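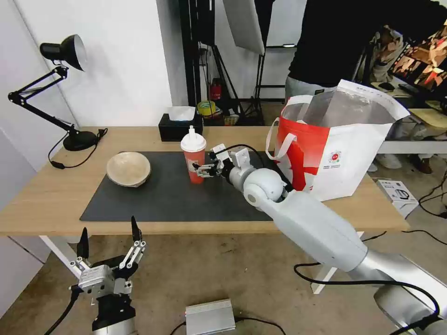 Figure 2. One of the shared tables in the study, with a black mat, a shallow bowl, a lidded red cup, a tissue box, a desk lamp and a tote bag.

4.2 What stays on a shared table

We now turn to the part of the study we enjoyed most, the tables themselves. Shared tables are often treated in the literature as surfaces that are either clear or cluttered. Our material from the Tritbridge building suggests a much richer picture. A table that many people use collects a small population of objects, and those objects behave quite differently from one another. Some settle in for months. Others visit for an hour and leave with the person who brought them.

We sort the objects into residents, visitors and carriers. Residents belong to the table in the eyes of the people who use it. The lamp at the far left of the table in Figure 2 is a good case, and so is the black tissue box toward the back. Visitors arrive with a person and are expected to go again; the red paper cup with its white lid is the clearest one in the figure. Carriers are bags, boxes and baskets that bring other things in, and they turned out to be the liveliest group of all. The red-and-white tote on the right, with clear plastic showing at its opening, was coded as a carrier.

The bowl gave us a lovely problem. It is shallow, beige, and empty in Figure 2, and the two coders disagreed about it at once. Koyama coded it as a resident, on the grounds that an empty bowl set upright on a mat reads as a place to put something. Szewczyk coded it as a visitor, on the grounds that a bowl is tableware and goes back to a kitchen. Both arguments are sound! We kept the disagreement in the data and marked the bowl as open, a code that we later used for 11 objects in total. Open objects are worth a closer look in future work, as they are the ones people asked permission to move.

4.3 Mats and edges

The mat deserves its own paragraph. In the first round of coding we treated mats as part of the table and gave them no code. By the second round we had changed our minds completely. Participants spoke about a mat as a room within the room. Things on it were "in use" or "out," and things beside it were "just there." One participant at the Skirel site put it this way: "If it's on the mat I leave it alone. If it's on the wood I'll push it over a bit and sit down."

This matches a pattern across the full set of 565 coded objects. Visitors were placed on a mat whenever one was free, and they tended to be set near its back edge, as the cup is in Figure 2. We think this has to do with reach and with fear of spills, though our interviews can only support the first of these. Residents gathered at the back and sides of a table, where they leave the middle open for work. Lamps were the most faithful to this rule. People tilted and turned them all day long and hardly ever carried them to a new spot.

Carriers followed no rule that we could find, and we looked hard. A tote bag may stand at the side of a table for a morning and then spend the afternoon on a chair. Dambrauskienė's earlier work on hallway furniture describes bags as "furniture that has not made up its mind," and the phrase fits our notes very well.

4.4 Clearing the table

In the clearing task, each of the 20 participants was asked to get a table ready for the next person, with no further instruction. What they did first was remarkably steady. Cups went before bowls, and bowls before bags. Tissue boxes were straightened but left in place — several people lined them up with the edge of the table without seeming to notice that they did so. Lamps were switched off or left alone.

The bags slowed everyone down. Participants would lift a handle, look toward the door, and set it down again. When we asked why, the usual answer was that a bag has an owner. A cup has an owner too, of course, but people felt free to guess that the owner was done with it. We return to this difference in Section 5, where we compare the clearing task with the logs from the Grumelora reading room.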